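SOFT TOY AND STORAGE INSPECTION CHECKLIST
Holtow Play Library, Jultemholm branch
Area covered: soft play room, toy shelving, intake bench
Inspection date: 20th June
Previous full inspection: December

Scope

This checklist covers plush toys, the baskets they are stored in, and the surfaces they are sorted on. Wheeled toys, puzzles and battery toys have their own sheet. Results are entered as PASS, FAIL, REPAIR or N/A. Every FAIL or REPAIR needs a comment. The plush register stands at 1,231 items across all branches, of which 117 are held at Jultemholm.

Section A. Storage baskets

A1. Rim free of cracks, splits and raised edges.
Result: PASS
Comment: Rims checked by running a cloth along the full length. A snag counts as a fail. None snagged.

A2. Handle inserts seated and not loose.
Result: REPAIR
Comment: One insert on the window shelf lifts out under thumb pressure. Basket taken out of use. Spare inserts ordered from Naltetis. Do not glue.

A3. Ventilation holes clear and free of burrs.
Result: PASS
Comment: Lint removed from the lower rows on two baskets with a dry brush. Check the inside face as well as the outside.

A4. Basket floor clean, flat and without standing moisture.
Result: PASS
Comment: Wipe before refilling, even when the floor looks clean.

A5. Marks and labels.
Result: PASS, with comment
Comment: Ink or scuff marks are not a fail. Try the standard cleaner once. If the mark stays, note it and leave it. Old adhesive residue is a fail until removed.

A6. Fill level below the rim.
Result: FAIL
Comment: Two baskets on the lower shelf overfilled, with toys compressed against the shelf above. Contents redistributed during the visit. Recheck at the next weekly walk-through.

Section B. Plush toys, fruit and vegetable set

Items in this set are examined one at a time on a covered surface, and each goes into a clean basket. The pile on several pieces is long or textured and hides seam faults, so the seam check is done by touch.

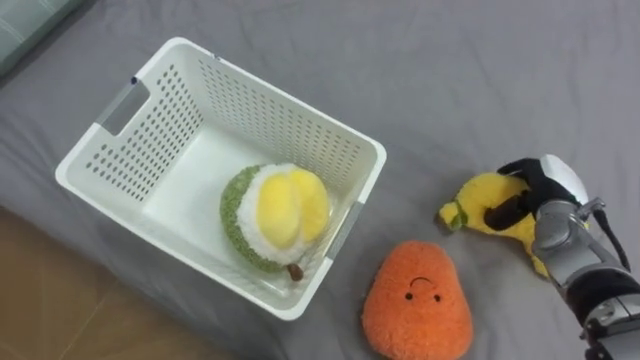 Fruit set at inspection: durian in the basket, orange and yellow pieces outside it.

B1. Main seams closed, no filling visible.
Result: PASS
Comment: On the durian, the seam between the two yellow lobes is soft and sits low. Part the lobes fully to inspect it. The white pith layer is fluffy by design and must not be recorded as escaped filling. Pull lightly at the pile; if fiber comes away in clumps, record a FAIL.

B2. Small attached parts secure (stems, leaves, tags).
Result: PASS
Comment: Brown stem on the durian tested by hand with a steady pull and a quarter turn in each direction. No movement at the base. Stems that rotate freely are to be removed from loan the same day.

B3. Faces and facial features secure.
Result: PASS
Comment: Applies to the orange piece with the face. No lifting at the edges of any feature. Repeat this check after each wash.

B4. Textured fabric intact.
Result: PASS, with comment
Comment: The green rind fabric collects crumbs and hair between the nubs. Brush dry before washing. Slight flattening on one side is wear and needs no action.

B5. Surface clean, no odor.
Result: REPAIR
Comment: Faint odor on the yellow piece. Sent to wash. Return to the set only after a second check by smell and touch.

B6. Item matches its register entry.
Result: FAIL
Comment: The orange piece is entered as "mango" on the loan card and "sweet potato" on the register. Borrowers have reported it missing under both names. One name to be chosen and both records corrected. "Orange fruit, face" would be acceptable.

Section C. Sorting surface and intake bench

C1. Cover fabric clean and lying flat.
Result: PASS
Comment: Gray covers show light lint well and are preferred for this task. Replace when pilling makes lint hard to see.

C2. Checked and unchecked items kept apart.
Result: PASS, with comment
Comment: Items that have been checked go in the basket. Items waiting stay outside it. This worked for small sets. For a full shelf, use a second basket with a tag.

C3. Lighting adequate for seam inspection.
Result: FAIL
Comment: Measured 2,000 lux at the center of the bench and well below that at the left end. Khondokar bench lamp to be moved 12 inches left and the reading repeated.

C4. Bench edges and fixings.
Result: PASS
Comment: None.

Section D. Washing and drying

D1. Wash log complete.
Result: FAIL
Comment: Entries missing for the second week of the month. Loads cannot be reconstructed. Affected items to be washed again.

D2. Items dry to the core before storage.
Result: PASS
Comment: Thick plush holds water in the middle. Squeeze between two sheets of paper towel for ten seconds. Any transfer means another drying cycle.

D3. Detergent is the listed unscented type.
Result: PASS
Comment: Stock adequate.

D4. Drying racks stable, no rust.
Result: N/A
Comment: Racks out for replacement. Toys currently dried at the main Holtow building.

Open actions

A2: fit new handle insert and return basket to use.
A6: recheck fill levels.
B5: wash yellow piece and reinspect.
B6: correct loan card and register.
C3: move lamp, repeat reading.
D1: rewash affected items, restart log.

Actions under B and D are to be closed before the fruit set goes back on loan. The A and C items may stay open until the next monthly visit, provided the faulty basket remains off the shelf.

Form retained at the branch for two years. Copy to main office.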